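The Memitz gripper had failed its last eleven grasps by the time Everaldo Lins admitted the numbers were his problem.

He read them again from the log. The Jeltton jaws closed at 300 and held. The Memitz jaws closed at 300 and slid. He raised the limit to 500 and they slid later.

"You could write that up," Sandhu said from the next desk. She had written the controller and did not like to hear it blamed.

"I could write that one gripper is worse."

"Is it?"

Lins did not answer. The test plan called for both grippers on the same arm, the same cup, the same sink, with the same start pose. He had followed it to the line. He had swapped the jaws with four screws, run the homing routine, and typed the run number into the sheet. The plan did not mention the servo horn.

He powered the arm down and moved the wrist by hand. There was play in it, 2 degrees, perhaps less. He took the Memitz jaws off, put the Jeltton jaws back on, and moved the wrist again. The play was still there. It had been there through every run that passed.

"The Jeltton pads are wider," he said.

"So they cover for it."

"They cover for it."

Sandhu rolled her chair over and looked at the joint for a while. Prolton wanted the comparison before noon, with a recommendation on the first page. They had already asked twice whether it could be shorter.

"Tighten it and rerun," she said.

"Then the Jeltton runs don't count either."

"No."

He found the small driver in the drawer under the spare cables. The horn screw took most of a turn. He marked the earlier rows in the sheet as void and left the values where they were, so that someone could see what he had thrown out. In the notes column he typed: wrist loose, both grippers, cause not known. He deleted "cause not known," looked at the gap, and typed it back.

The arm homed. Sandhu pulled up the controller window and said nothing about it.

"Run one," Lins said, and pressed the key. 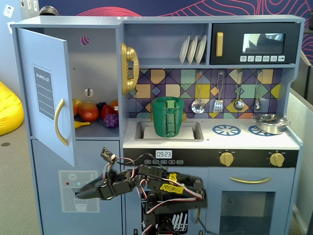 The arm at the play kitchen, with the green cup in the sink.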